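Notes for week 5, wood finishes (Intro to Furniture Care)

Okay, picking up where we ran out of time. I promised I'd write out the oil versus varnish thing properly, so grab a coffee.

**Film finishes** sit on top of the wood. Varnish, lacquer, shellac, most of what you'll meet on a store-bought table. They dry into a skin, and the skin takes the beating. Great for spills! Less great when the skin gets a deep scratch, because then water sneaks underneath and you get that cloudy patch Murray Bright brought in to show us.

**Oil finishes** soak in. Linseed, tung, the blends. You wipe on, wait, wipe off, and then do it again (and again). They scratch easily, but you can sand one sad little spot and re-oil it without stripping the whole top. I'm an oil person, you've all noticed.

How do you tell which one you've got? Try these somewhere hidden, like the underside of a leaf:

- A drop of water. If it beads up and just sits there, you're probably looking at a film or a good coat of wax.
- A dab of denatured alcohol on a cotton swab. Shellac goes sticky pretty fast.
- Lacquer thinner, same deal, but for lacquer. Windows open, please.

Rochelle McPhee asked whether color tells you anything. A bit. Oil-based varnish goes yellow as it ages, and water-based stuff stays pale, so a honey tone on a light wood might be the finish, the wood, or both.

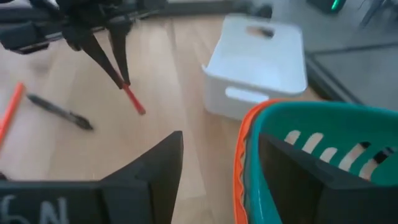 Now, sanding. Go with the grain, always, and don't skip from coarse to super fine in one jump. The scratches from the coarse paper will show up the second you put oil on, and you'll be so mad. Vacuum between grits, then wipe down with a barely damp rag.

One serious bit: oily rags can catch fire all by themselves. Lay them flat outside to dry, one layer, never in a ball in the trash. I mean it.

For next time, read the handout on wax and bring 2 scraps of any bare wood you like. Rangi Costigan has spare offcuts if you're stuck. We're in room 102 again, and the good sandpaper is in the tall cabinet by the sink.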